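1/ Gestern hat der Gemeinderat über das alte Brimo-Gelände beraten. Ich war dort und fasse für euch zusammen.

2/ Geplant sind 146 Wohnungen und ein Parkhaus mit 267 Plätzen. Die Firma Palo wollte mehr Stellplätze, das wurde abgelehnt.

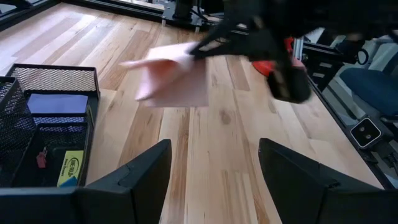 Ein rosa Blatt Papier, leicht geknickt.

3/ Ragnheiður Arnardóttir vom Anwohnerverein hat 200 Einwände übergeben. Die meisten betreffen den Verkehr in der Bowenstraße – dort ist es schon heute sehr eng.

4/ Die Pläne liegen bis September im Rathaus aus. Man darf auch schriftlich Stellung nehmen, ich werde es machen.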